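Home | Tickets | Wiki | Tool Booking | Log in

Ticket 327: right arm lets bottles roll in the grip
Opened by: Rainer Rathjen
Project: Clurbridge snack counter
Status: open (again)

Symptom: arm picks up a bottle fine, swings toward the front of the table, and somewhere on the way the bottle turns in the jaws. The label ends up facing wherever it likes. Left arm doesn't do this, but the left arm has never been trusted with a drink.

Tried in May: new finger pads, grip force up to 50. Force at 50 dented a bottle. Back to 13.
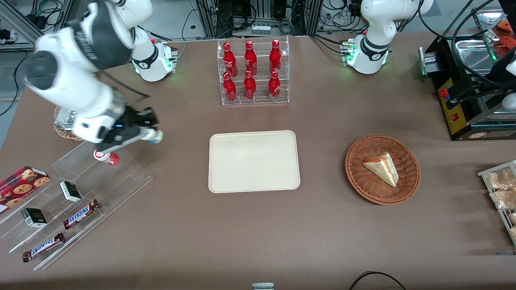
Right arm with a red-capped bottle on its side, June 3, 2018. Status ring green.

Green ring, so the controller thinks all is well. It thought so during the dent, too. Logged 2,000 lines and found no fault in any of them.

Next: slow the wrist on the swing and try the Okach pads Meinecke left in the drawer. If you have the Civano bench after me, please leave the rack where it is. I taught every one of those positions by hand.

3 comments | 0 shares

This site uses cookies. Accept | Settings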